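The Snack Box Season Is Upon Us

Well, August has come around again, and with it the packing of the snack boxes, which long-time readers of the Erraji newsletter will know is very nearly my favorite job of the whole year. For those of you who joined us since last summer (welcome, and there are a good many of you!), the boxes go out to the young people from our neighborhood who are heading off to school in other towns. We sent 59 of them last year, and every time a thank-you card comes back with a crumb stuck to it I feel the whole thing was worth doing.

I started this in my own home, and I still do a good part of it there. The kitchen table is the sensible place, I know, but the kitchen table has a way of filling up with mail and tomatoes at this time of year, so I have always spread everything out on a bed, where you can see what you have and nothing rolls away onto the floor. My grandmother laid out suitcases the same way, with everything in little rows on the covers before one sock was allowed inside, and I suppose it stuck with me.

The box itself should be shallow. I used to go for deep ones, thinking they looked generous, and what happened was that the crackers ended up underneath and arrived as powder. With a low box you get one good layer, perhaps with a few things leaning on each other, and when the lid comes off there is everything at once, like opening a drawer of candy. I also like a bit of color in the bottom, and almost anything will do for that: wrapping paper, last year's calendar, a page too pretty to throw out.
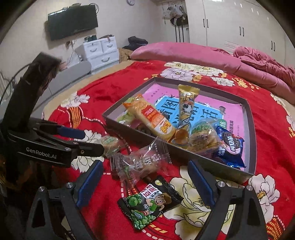
As for what goes in, I try to get a mixture of soft and crunchy, and of sweet and salty. A long bread or a round bun is nice for the first morning, when a person hasn't found the cafeteria yet. Chocolate sandwich cookies never come back. Little cakes in their own wrappers are perfect for sharing with a roommate, and then there are the green peas, which I was quite doubtful about until I opened a bag one evening "just to check" and finished it standing up at the counter. Since then there is always a packet of peas, and usually one for me.

If there is something with a funny animal face on the wrapper, put that in too! They may be going off to college but they still like a funny face, and so do I.

I put the bread in first, on a slant if it won't go in straight, then whatever is round, and the small flat things get tucked in wherever there is a gap. There are always a few left sitting on the blanket at the end, and I can spend a silly amount of time taking one thing out and trying another. Please don't press down on the buns to make room. I have done it, and they do not forgive you.

Now for the practical part. We are hoping to fill 80 boxes this time, and donations can be left in the blue bin just inside the door at Drotow Hall, any evening before eight. Everything should be sealed and individually wrapped, and do have a look at the date on the back, and at the ingredients as well if you know the box is going to somebody with an allergy. No glass jars, please, and nothing that melts, however tempting it looks in the store. Flat boxes are wanted just as much as snacks, so if you have been saving them in the closet, this is their moment.

Names for the list can be dropped in the same bin, with a mailing address written as clearly as you can manage. Handwritten notes to go under the lid are very welcome too, even if it is only a line or two. I will be there most evenings from six o'clock, and the kettle will be on.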